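Bench notebook, packing table, Wednesday

Went over the equipment list with Si-woo this morning while the candy packet and paper bag work was on the table. The quotes are in from Alar and Grornivo and we have to send one number up before the end of June.
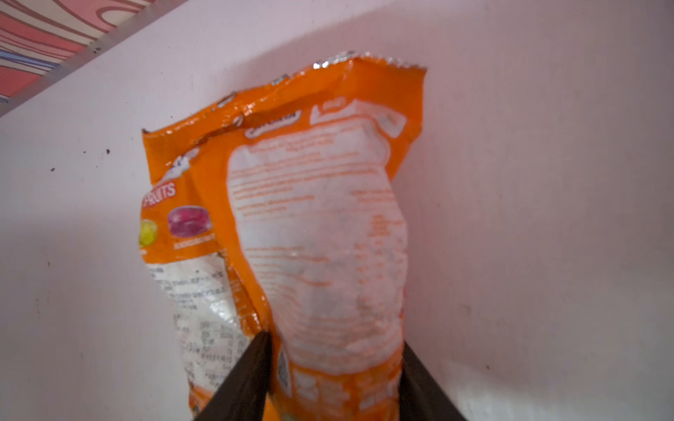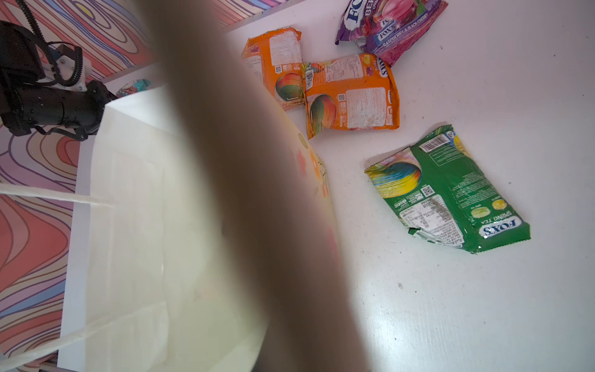
Packets and the white paper bag
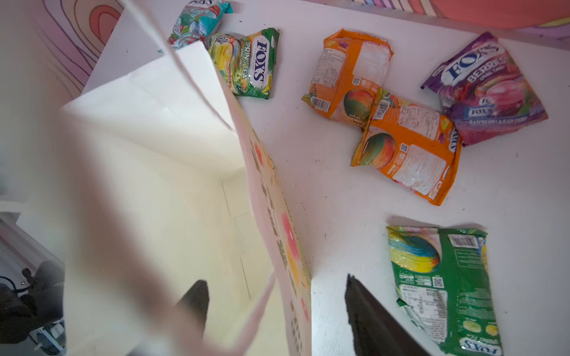
Page last changed: Wednesday, 4:30 pm, H. Wan

What we need for the next round:

Finger sets. Alar wants 1,845 for a pack of 12, shipping included. Grornivo is cheaper per set but only sells in 30s and I don't want that many before we settle on a tip shape. Si-woo would like a narrower tip for crinkled film. Asked Alar if they will split the pack between two shapes, no answer yet.

Wrist cameras. Two spares. Same model as now, so the mounts still fit. Lead time is five weeks, so this order goes first.

Table covering. Plain white again. Dalum has it by the roll. Cheap, can go on the supplies line.

Packets and bags. Mixed colors, orange, purple and green at least, and paper bags with handles. Supplies line too. Keep the receipts in the blue folder, Hongmei still has two missing from last time.

Not asking for a third arm this year. The Jin project may pay for half of one later, and we would have to move the power supply shelf first anyway.

Open: does the service contract cover fingers or only the arms? I read it both ways. Si-woo is calling them after lunch. If fingers are covered, drop the Alar order to a half pack and put the difference toward a third spare camera.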